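Mandgate - Replacement Finger Pads for Kesix Two-Finger Gripper
Spares > Grippers > Finger pads and tips

Supplied in pairs, left and right. Black, grid texture. Fixings in the bag, driver not included.

Stock: in
Dispatch: next working day if ordered before 2

PLEASE READ BEFORE ORDERING - safety notice, updated 2024-11-20

Pads from the first November batch can creep at the tip. The pad works its way forward on the finger, leaves a lip, and the lip catches on fabric. Not every pair does it. We have had 4 returns so far, all from people handling soft goods - garments, bags, covers, that sort of thing. No injuries. One torn lining and one arm that carried on pulling when it should of stopped.

Batch code is on the bag label, not on the pad. If you've binned the bag, treat them as affected and get in touch. 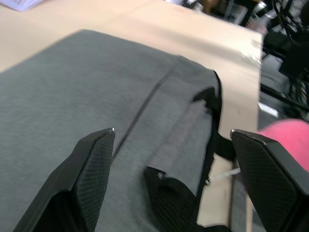
Edges and trims are the worst for it. Flat cloth mostly slides off the lip, but a cord, a zip pull or a bound edge will sit behind it and stay there. The gripper opens, the software thinks it has let go, arm moves off and the cloth goes with it. Sorin Iordache on our bench got it to happen on purpose within 24 cycles, using an old jacket.

What to do now

Stop the arm. Properly stop it, not pause.
Look at both tips from the side. You want pad and finger end level.
Run a thumbnail along the join. If it catches, take the pair off.
If it doesn't catch, check again at the start of every shift until your replacements turn up.

Do not glue them. Two customers have tried this and the glue goes hard and makes a sharper edge than the one you started with. Tape is no good either, it rucks up.

If something is already snagged: hit the stop, wait for the arm to settle, open the gripper by hand from the release and ease the cloth off backwards. Don't jog the arm away from it. Don't cut the cord with your hand between the tips. Keep anybody else clear of both arms while you do it, if you run a pair.
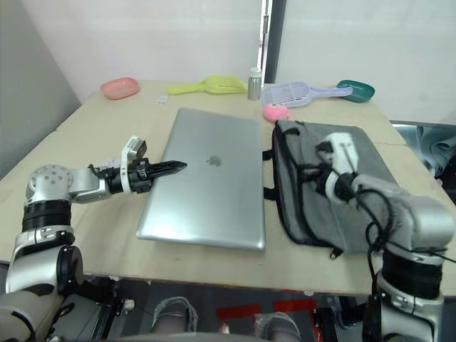

Twin-arm tables need a bit more thought. If one arm has hold of a bag or sleeve and the other is working next to a laptop or anything you'd mind losing, a snag on the first can drag the lot across. Until pads are swapped we'd suggest running one arm at a time, at reduced speed, and keeping breakables off the table. Set the pull limit low as well - the Adebisi controller ships with it off, see page 2 of the quick guide.

Cables: while you're down there, check for loops hanging near the wrist. Seperate issue, same result.

What changed

New pads have a deeper locating step so they can't walk forward. Fit is the same, no recalibration needed on the Kesix. Brultomeck adaptor users will need to redo the closed position. Everything listed on this page is now the new type. Old stock has been pulled.

Swaps

Free for any pair from the affected batch, wherever you bought it. Email Llinos Kemeys in spares with your order number or a picture of the bag label. Post the old ones back if you can, we'd like to measure them. Allow about a week, bit longer outside the UK.

Torn or damaged goods - Dwynwen Probert is dealing with those, keep the item and don't repair it yet.

Goes with: tip screws, wrist cable clips, hand release lever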